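Shallow trays: what we now stock and how to handle them
Stores and Packing Notes, May
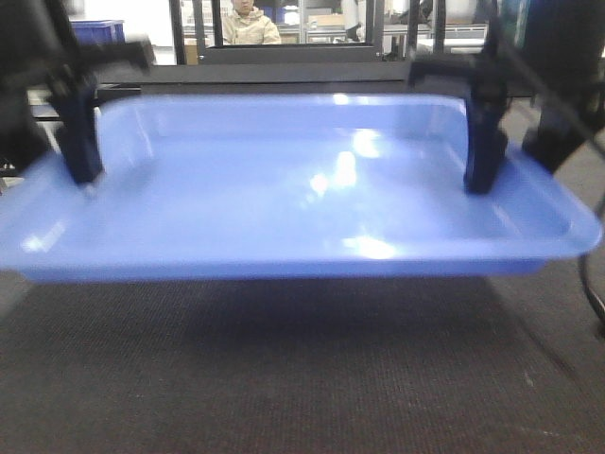
A reader at the Evberg site wrote that the old deep bins were fine and asked why anyone would swap them for something with hardly any wall. The objection is fair for bulk stock. A deep bin holds more and stacks higher. It is a poor choice for small mixed parts, where the picker ends up digging and the parts at the bottom are counted once a year.

The shallow pattern, in light blue plastic with rounded corners and low sloping walls, is now the standard issue for kitting and for short moves between benches. Everything in it lies in one layer and can be checked from standing height. Stores ordered 168 from Drakos. Of these, 96 go to the Kosach building and the remainder stay at Evberg until the shelving there has been reset.

Lifting. Take the tray by the rim at both ends, one hand on each side, and keep it level. The low walls will hold parts against a slight tilt but not against a one-handed carry. Long items go lengthwise, flat on the floor of the tray, with nothing projecting over the rim.

Loading. One layer only. If a kit needs a second layer, it needs a second tray. Fasteners and other loose small parts go in bags first — the sloping wall lets them ride up and over when the tray is set down hard.

Setting down. Trays may be put on carpet for a short time while a bench is cleared. They are not to be left in a walkway. Do not slide a loaded tray across carpet, as the drag tips the contents toward the leading wall.

Labels. The plastic is glossy, and overhead lights throw white glare off the tray floor. Labels placed there are hard to read and scan badly. Put the label on the outside of the end wall, below the rim, using the matte stock from Biro. The gloss labels left over from last year may be used up on cartons.

Cleaning. Wipe with a damp cloth and mild soap. Scouring pads dull the surface and leave scratches that hold dirt. Let the tray dry before it goes back on the rack.

Shelf pitch at Kosach has been set to 100 mm for the new trays. Bay 11 still has the old spacing and is reserved for deep bins, which remain in use for bulk stock only. Empty deep bins from the kitting area should be returned to the Stores counter before 3 p.m. with the old labels removed.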